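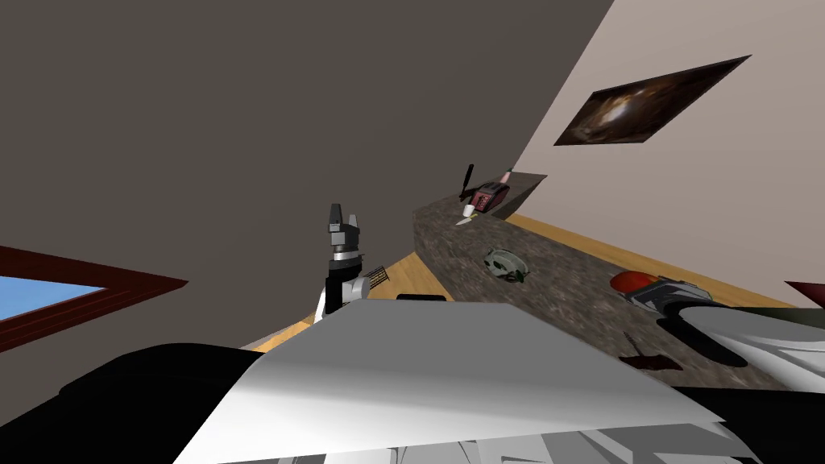

3 min read

Simulated kitchens have become the standard proving ground for household robots, and the field has grown comfortable with them. A team publishes a success rate, a second team beats it by a few points, and the ranking is updated. Our view at the Lurkard program is that the success rate, reported alone, should no longer be accepted as a result.

The Wedden benchmark shows why. It asks a two-armed robot to handle small items on a kitchen counter, and the rendered views it supplies are often sharply tilted. In November we ran a published policy, Harb, through 807 episodes. We then repeated the 249 episodes it had failed, changing only the angle of the view. A good share of the failures became successes. Several earlier successes, tested the same way, became failures.

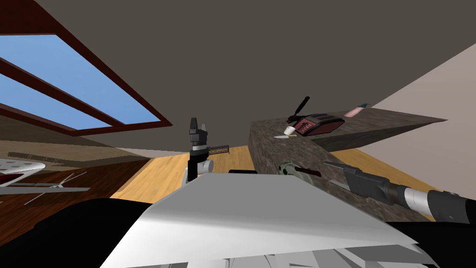
Simulated kitchen, two-armed robot. Render: Lurkard / Wedden benchmark

A policy that depends this heavily on its viewpoint has learned something narrower than the task. The toaster and the cup are still on the counter when the view changes, and a person asked to pick up the cup would hardly notice the difference. The published score gives no hint of the weakness, and a reader choosing a method for real hardware has no way to find it.

We therefore propose that every paper in this area report results under at least nine viewpoints, with the worst stated beside the average. The Fuvthorpe group has objected that this multiplies computing costs, and the objection is fair. Smaller laboratories would feel it most. Even so, fewer episodes over more views would serve readers better than a large number of episodes seen from one.

Reviewers can begin asking for this now, without waiting for the benchmark to be revised.

Comments (3)

tiltedhorizon
Did you retrain Harb or only re-test it? The text reads like re-test only.

gm_arms
Worst case over nine views will punish everyone for one bad angle. I would take the median.

Counterpoint
Agree on cost. We share one machine and it is booked until Wednesday as it is.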